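Panel gap

In cabinetmaking and fitted furniture, a panel gap (also called a reveal or a margin) is the narrow space left between two neighboring panels, such as a pair of doors, a door and a side panel, or two drawer fronts. Gaps let moving parts open without rubbing and allow for small changes in the size of the material. A tight line between two fixed panels, with no clearance intended, is usually called a butt joint or a seam, although in everyday speech the words are mixed freely.

Appearance

A gap shows as a line because less light reaches the space between the panels than reaches their faces. On pale finishes such as beige, tan or light gray, even a very thin gap stands out. On dark finishes it may be hard to find from across a room. The edge nearest the light can look brighter than the face next to it, so that one joint seems to be made up of a light band and a dark one. 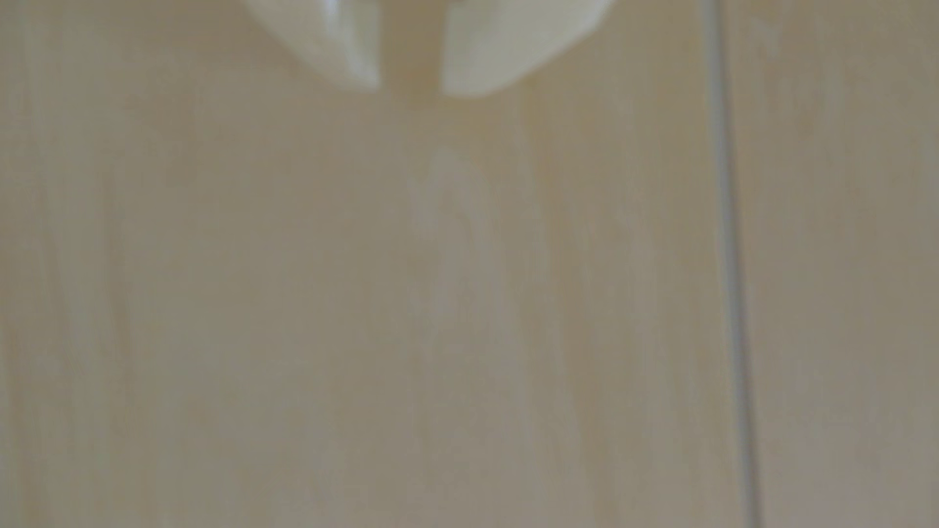 Beige surface with a thin gray vertical line toward the right. The panel beyond the line is slightly grayer.

Neighboring panels are not always an exact match in color. Sheets from different batches may vary a little, and a panel that has had more sun can shift in tone over the years. Small differences are easiest to see right at the joint, where the two faces meet.

Grain direction

Wood-grain finishes are usually laid so that the grain runs the same way on all the panels in a row. Vertical grain is common on tall doors and on the sides of cupboards. Horizontal grain is used on drawer fronts and on long, low pieces. With vertical grain, an upright joint runs in the same direction as the pattern and is less noticeable than one that crosses it. In higher-priced work the panels are cut in order from one sheet, and the pattern carries on across the gap. This is known as sequence matching.

Printed wood-grain finishes repeat after a set length. Fitters often turn or swap panels before fixing them so that the same mark does not show up side by side.

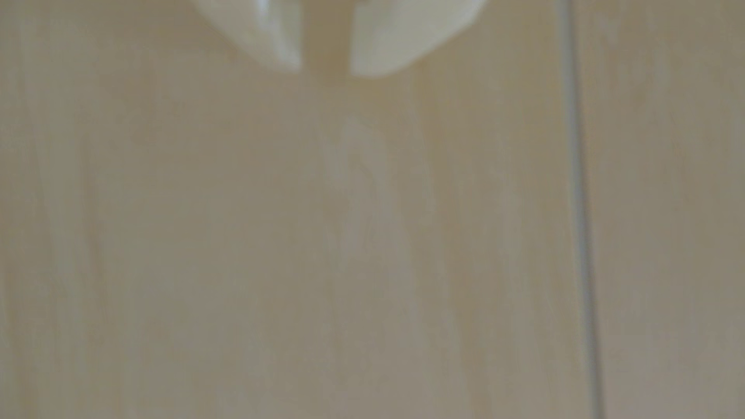 Soft vertical streaks in tan and gray-beige, with a slightly slanting seam line toward the right.

Alignment

An even gap has the same width from top to bottom. When a door drops on its hinges, the gap becomes wider at one end and narrower at the other. The usual causes are loose hinge screws, a cabinet that is not standing level, or a door too heavy for the number of hinges. Most concealed hinges have one screw for side-to-side movement and another for depth -- height is often set at the mounting plate. The cabinet itself should be leveled before any hinge is touched.

A line that looks slanted is not proof of a fault. A viewer standing off to one side, or with the head tilted, will see a true vertical as a leaning one. A level held against the panel edge settles the question.

Cleaning

Dust and grease collect in gaps, mostly in kitchens. A dry soft brush is used first, then a cloth that is damp but well wrung out. Water left standing in a joint can get behind the edge banding and swell the core, and a swollen edge does not go back to its old thickness when it dries.

See also

Edge banding
Butt joint
Concealed hinge
Veneer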